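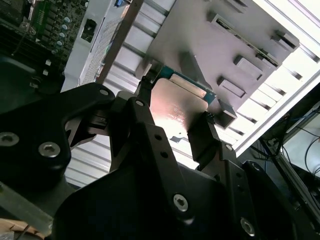
2 min read

The second life of an import game

When I was sixteen, a shop called Elgate sold imported games from a counter at the back, behind the school bags and the umbrellas. The boxes were expensive and the language on them was mostly not mine. I bought one a year, and I chose it for months.

One of these games was Bisska, a role-playing game about a ferry crew who carry letters between islands. It came out only for its home region, with no translation planned, and the shop put a small sticker on the front to warn that it would not run on our consoles. I bought it anyway. I played it at a cousin's house, on a machine brought back from abroad, with a dictionary on my knees. I understood perhaps one sentence in four, and I still remember the harbour music better than most songs I have paid for since then.

What I did not know is that other people were doing the same thing in other bedrooms. Some of them began to write their translations down. The first script to go round was a plain text file, which you printed and kept beside the television. It had mistakes (the lighthouse keeper was called "the lamp uncle" for the entire second chapter) but it allowed you to finish the game.

The full English patch arrived much later. It covers 3,581 lines of dialogue, and the group behind it, who sign themselves only as Fan, needed several years to complete it. They had to make room for the letters as well as translate them. The original text boxes were built for short words, and English is a greedy language on a small screen.
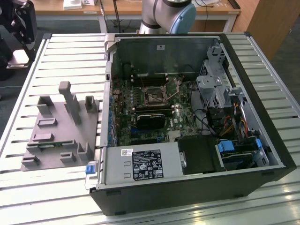 Then came the official edition. Otico, a small publisher which had bought the rights to the series, released it last November with a new translation, recorded voices and two extra islands. The box is beautiful and the price is fair. I have now played 91 hours of it, counting the evenings when I only went fishing.

Is it better than the patch? In most places, yes. The jokes work, and the voices give weight to scenes which I had always read too quickly. But the lamp uncle is gone, of course, and I missed him. The new text calls him Keeper and he speaks like a bank manager. In the patch he was rude and a little sad, and I believe this is closer to what the music says about him.

Old players complain about the save system too. You can now save anywhere, where before you had to reach a post office. I understand why it was changed — people have jobs and children — yet the long walk to the post office in the rain was a part of the story for me. There is an option to bring the old rule back. It is on the last page of the settings menu, under Classic Rules, and it must be chosen before you begin a new voyage.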